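I put off buying a desk for my sewing for ages, then gave in and got the Luvthorpe in March. It's the pale one with the drop leaf, and it was $125 on sale (my sister Hạnh paid full price, sorry Hạnh!). Putting it together took me an evening and two cups of tea, mostly because I had one of the legs on backwards.

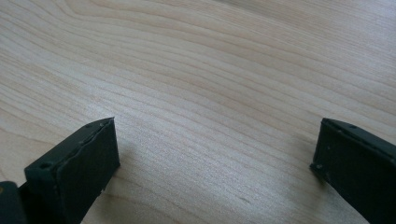

The leaf is what sold me. I can spread out a whole skirt pattern and still fold the thing down before dinner. It does wobble a bit when my machine gets going fast, so I stuck felt pads under the back legs and that helped. I wish the drawer were deeper. Four stars from me.

Comments

Fadi Tannous: Does the leaf lock, or just rest on the bracket?

Lụa Ngô: Had mine 3 years, tighten the hinge screws now and then!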